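Home | Diary | Books read | Contact

Reading time: 2 min

04/08/2021

Finished Kanard last night, or this morning if I'm strict about it. I had meant to stop at chapter 50 and then it was gone one o'clock. It's a thriller set in a seaside town called Bronport, where a woman takes a job clearing out a hotel and finds her own handwriting in the guest book, dated a year she has no memory of.

The first 86 pages are slow. There's a lot about the hotel's plumbing and the brother's debts, and I nearly gave up on it. Then the car is found on the slipway and it moves along well. I guessed the brother, but I didn't guess the reason. The chapters told by the night porter are the best part. The police chapters could have been half the length.

I thought the ending was rushed. Two people confess within a page of each other and we never learn who posted the key. I went back and checked, and the key is last mentioned on page 119, so either I missed something or the author forgot it. I'd still give it four out of five.

Work was quiet. Rain until lunch. I walked to the library at four to take Kanard back and picked up Sader, which has been on reserve for me for weeks. They're keeping the shorter hours until September.

Started Sader on the bus. It opens with a funeral and a missing will, and the narrator is plainly lying about where he was. Read up to the end of chapter 2. I don't like him yet but I want to know what he did.

Last updated: 04/08/2021 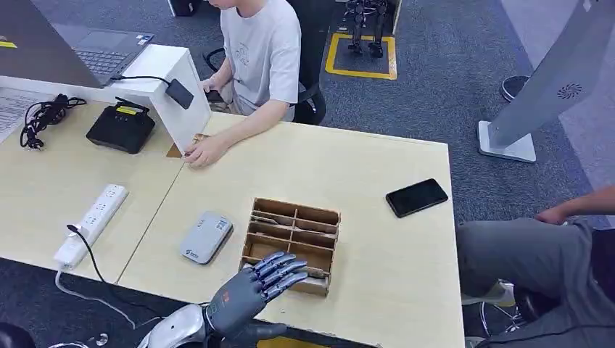 Will read a bit more tonight, with the light off by eleven this time.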